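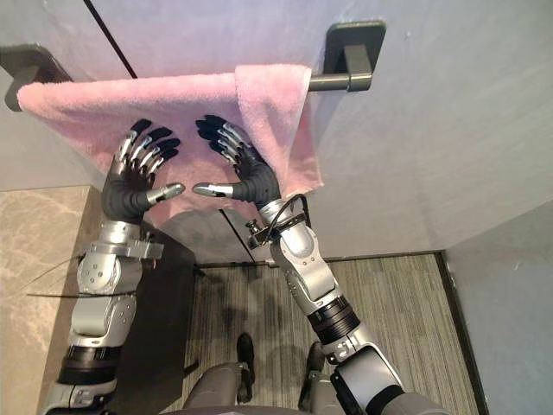
About Skov

Skov is a linen hire and laundry firm in Dirkuddale. We supply towels, bed linen and table linen to guest houses, holiday lets and small hotels, and we collect, wash and return them every week of the year.

Mawar Wattimena started the business with one van and 20 customers. Minttu Valtonen joined later to run the laundry floor and now looks after all new accounts as well.

Our building is the old Geridon print works on Jerkimen Road. The washing is done on the ground floor, with mending and packing upstairs.
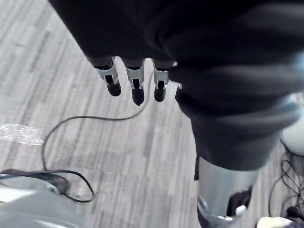 Torn items are mended where the repair will hold. Anything past that is cut up for cleaning cloths, which we sell by the bag from the front office. Last August we sent out 3714 bath towels, our busiest month so far.

There is no minimum order. New customers are asked for a deposit on their first delivery, and it is returned when the account is closed.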